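Skimevar Box review: a tidy streaming box with a thin rental store

22 Apr 2020

The Skimevar Box is a small streaming player that plugs into a spare HDMI port and puts rentals, purchases and a handful of catch-up apps on one home screen. I have been using it as the main player in our living room since December, when it replaced an older Clanov stick.

Setup was easy. You connect the power and the HDMI cable, pick your Wi-Fi network and type a code into the website. The first software update took longer than all of that put together, and the box restarted twice before it let me in.

The home screen is plain. Your own movies are in the top row, rentals are under that, and the apps come last. You can move the apps around but you can't hide the store row. Search covers the store and most of the apps, although the Irnbridge app still has to be searched separately.

Rentals work the way they do on most services. You get 30 days to start a movie and two days to finish it once you press play. New releases show up on time. Older titles are hit and miss, and several that I own on disc weren't there at all. Purchases can be downloaded to 2 phones or tablets, and I would have liked more than that for a family account.

Picture quality is good on a decent connection. A movie in HD starts in a few seconds and holds steady. On a slow evening it drops to a softer picture and takes about 60 seconds to recover. Sound was in sync on everything except one live channel.

The remote is the weak part. The volume buttons are small and sit right next to the back button, and I have left a movie by accident more than once. The Sampaio remote app for phones is a better way to type, but it has to reconnect every time you open it.
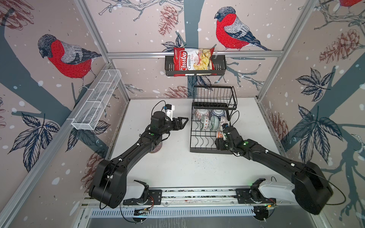

If you mostly rent new movies, the box does that well and I would buy it again. Anyone with a lot of older favorites should look through the store on the website before paying for the hardware.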